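Teleop data: how many demos before you stop and train?
Board: Learning from demonstration
Page 1 of 1

karum_kev
Posted Sunday, 16:10

Evening all, long-time reader, not much of a poster. I've been put in charge of gathering demonstrations for a set of kitchen jobs (opening doors, putting things on shelves, fetching, that sort of thing) and I'm after a sanity check on numbers. My boss has it in her head that we need 1,000 episodes per task before anyone is allowed to train anything. I'd much prefer to do 30, train something rubbish, see where it falls over and go from there. Who's right? We've got two people who can operate and they're both getting sore shoulders already.

tinplate_moth
Posted Sunday, 16:32

You are. Train early! I can't tell you how many weeks I've lost to a beautiful big pile of episodes with one daft fault running through all of them. Ours was a clock problem, the joint readings were lagging behind the video, and we only spotted it when the first policy kept closing its fingers a moment after it should have.

Bokau
Posted Sunday, 16:51

Half agree. Training on 30 will show you the plumbing works, fine. It tells you next to nothing about the task, and what worries me is people looking at a bad result from 30 and changing the task because of it. I've watched a team throw out a perfectly good camera position that way. Do the 30 for the plumbing, then don't look at success rates again until you've got a few hundred.

karum_kev
Posted Sunday, 17:04

Useful, thanks both. Bokau, does that hold if the thing never moves? Our cupboard is screwed to the wall. The only thing changing is where the robot starts.

Bokau
Posted Sunday, 17:15

If the start position is the only thing changing then you'll need fewer, yes, but you'd better change it properly. People say they vary the start and then you plot it and it's a little blob the size of a dinner plate.

Lindalva Meireles
Posted Sunday, 18:27

Ooh, my subject! I run collection for a project we call Sostulik and we've been on fridge doors since January, so I have opinions (sorry in advance, this is long).

We stopped at 1,149 episodes for the upper door and I'd say the last few hundred bought us very little. The first batch was all me, and I'm a creature of habit, so every single reach went up the same way with the same little pause before the hand met the door. The policy learned the pause. It learned it beautifully! It would stop short and wait, like someone who'd forgotten what they came into the kitchen for. Adding more of me didn't help one bit. Bringing in a second operator for 20 episodes helped more than the previous week of mine had.

The other thing I'd do differently is the notes. We had a free text box for each episode and it filled up with "ok", "ok", "ok-ish". Now there's a short list to pick from: clean, touched twice, gave up, operator error. We keep all four kinds, by the way. For a long time I binned anything that wasn't clean and I regret it.

tinplate_moth
Posted Sunday, 18:41

Keeping the operator errors?? I'd need convincing. If I drop the arm because my nose itches I don't want that in the training set.

Lindalva Meireles
Posted Sunday, 18:58

Keeping them isn't the same as training on them! They're labelled, so they stay out of the main mix. But the "touched twice" ones do go in, and those are where you get the recoveries. A policy that's only ever seen perfect first touches has no idea what to do when it's a bit off.

MacBrayne
Posted Sunday, 19:20

I'll be the grump then. Recoveries are lovely when they're deliberate. When they're accidental you've got an operator flapping about for a second or two before they work out what went wrong, and the flapping goes in as well. We cut ours so the clip starts after the flap. Takes ages, worth it.

Also, Lindalva, are you doing the reach standing still or walking up to it? Changes the answer to Kev's question quite a lot, I'd have thought.

Lindalva Meireles
Posted Sunday, 19:46

Standing still for now. We place the robot within reach of the fridge and record the arm going up to the top door with an open hand, while the other arm just hangs at its side. I did try leaving the idle arm out of the action data altogether to keep things small, and then had to put it back when we moved on to two-handed jobs, so Kev, record everything even if you think you won't want it. Disk space is cheap and going back is miserable.
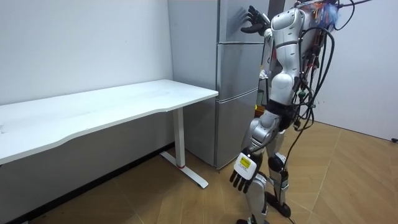 Walking up is next on the list and I'm dreading it a bit. My plan is to record the approach and the reach as two separate tasks first, then a smaller set with both joined up, and see if the joined ones are even needed. If anyone's done it the other way round I'd love to hear how it went — I've changed my mind on this three times already.

MacBrayne
Posted Sunday, 20:02

We did it joined up from the start. Would not recommend. Every failed approach cost us a reach as well, and the operators got fed up and began rushing. Split them.

karum_kev
Posted Sunday, 20:15

This is brilliant, thank you. So I'm going back to the boss with: 30 to check the pipes, swap operators early, proper spread on the starts, pick-list for the notes, record both arms. Still not sure what final number to give her, she does like a number.

Bokau
Posted Sunday, 20:21

Tell her a few hundred and a review. And plot your starts!

tinplate_moth
Posted Sunday, 20:33

And check your clocks. Still not sold on the operator errors, mind, but I'll try labelling mine this week and see how I feel about it.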